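4.2 Handing tube loading over to the cell

Applies to: Orcombe bench cell, sample preparation, Cendton laboratory

The cell now moves tubes between rack and beaker station. Technicians no longer load each tube by hand. They prepare the bench, release the run, and deal with stops.

1. Clip the black cloth flat along the far edge of the table.
2. Set the rack and the beaker at their taught positions.
3. Select program 2105 and press Release.
4. Stay outside the marked floor line until the grip check ends.

CAUTION: Do not reach for a tube while the fingers are closed on it. Press Hold first, then support the tube from below before opening the gripper. 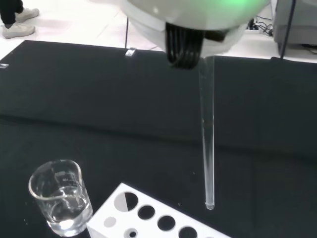

Itziar Carrasco
Automation Lead, Cendton

The fingers grip near the top of the tube, so the closed end hangs free during transfer. Keep the path to the rack clear of glassware. A fold in the cloth under the rack can tilt it enough to fail an insertion – smooth it before step 2.

Note: Grip force is set to level 2. Only the shift lead may change it.

5. After a stop, enter the code in the run log. Code 44 is a missed grip. Clear it at the panel and repeat step 4.
6. At 600 cycles, replace the finger pads and reset the counter.

Staffing: one technician per shift is assigned to the cell. Time formerly booked as tube loading is now booked as run supervision. Questions about shift assignments go to Estíbaliz Villalobos.

For panel messages, see section 4.3.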